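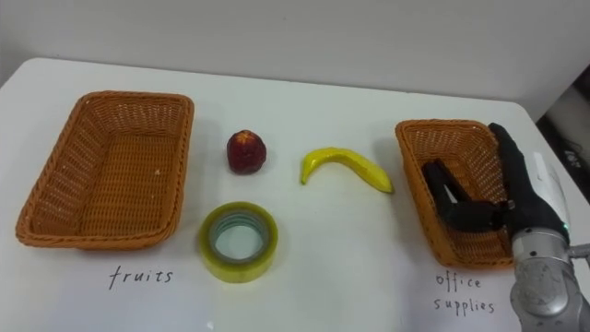
Sorting station, right hand over the office supplies basket. Handwriting by the project lead.

Progress report to the Plirier fund, Moriarty teleoperation project
18th December
Prepared by Malachy Fahy

When we last wrote, in June, we promised you 1,000 demonstrations of a robot tidying a table. We have 504. The remainder are a matter of operator hours, and operators, unlike robots, want lunch.

The task is still the one in the proposal. A person drives the arm and hand by remote control, puts fruit in one basket and office supplies in the other, and the recordings go to Drelar for training. Fruit means a banana and a small red thing that two of our operators have logged as an apple and one as a plum. The sorting is unaffected. Office supplies are represented by a roll of clear packing tape, which has turned out to be the hard one. It lies flat, it is see-through, and the depth sensor has strong doubts that it exists.

New operators now need 45 minutes of practice before we keep anything they record. The budget allowed for 80, so this is the one line where we are ahead, and I would like it noticed.
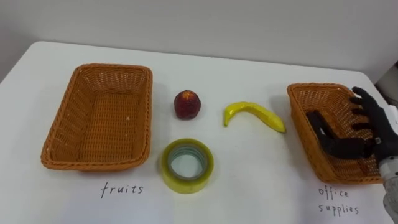
Problems and delays

The glove controller from Pultov drifts over a long session. By late afternoon the operator's open hand and the robot's open hand are no longer in full agreement, and we stop to recalibrate. Nearly a tenth of our takes were thrown out for this reason. Pultov has promised a firmware fix and has been very pleasant about the date, short of giving one.

We also lost a week to labels. The first set was printed and taped down, and operators kept catching the edges with the fingers. The current ones are written straight on the table — cheaper, and impossible to knock into a basket.

Next period: a second shift of operators, a stapler, and the rest of the takes. We are not asking for more money in this report.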